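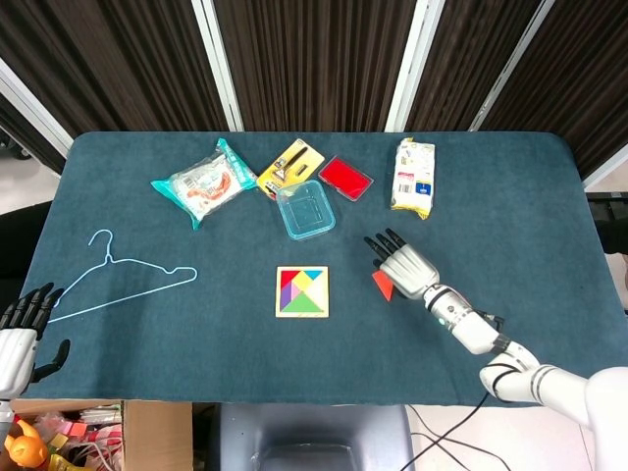 **Blister pack** – a type of retail packaging, a clear plastic shell fixed to a printed card or sealed to a backing. Used for small hardware, batteries, toys, pills. Also called carded packaging, though some writers keep that term for the flat-card kind only.

## Types

Face seal – shell heat-sealed to the front of the card. Cheapest. Full card – plastic covers the whole front. Clamshell – two hinged plastic halves, paper insert, no card needed. Skin pack – film pulled tight over the item, mostly tools and cutlery.

## Manufacture

Plastic sheet is heated, drawn into a mold, cooled and trimmed. Item goes in, card goes on top, heat and presure set the seal. The card needs a coating or it will not stick. The Sketach works in Tandoddale ran 32 molds at its peak and made shells for hardware and fishing tackle. Closed 8/31/03, lines moved to Cusi.

## Display

Most cards have a punched hole for a peg hook. Round hole or the wider "sombrero" slot, which hangs straighter. Sternine, a regional hardware chain, listed 803 carded items in one spring catalog, 72 of them hand tools.

## Criticism

Hard to open, esp. clamshells. Cuts to the hand are a common complaint. Mixed card and plastic is awkward to recycle – the two have to be seperated first. Some makers now use all-card packs or a perforated back.

## See also

- Shrink wrap
- Thermoforming
- Peg board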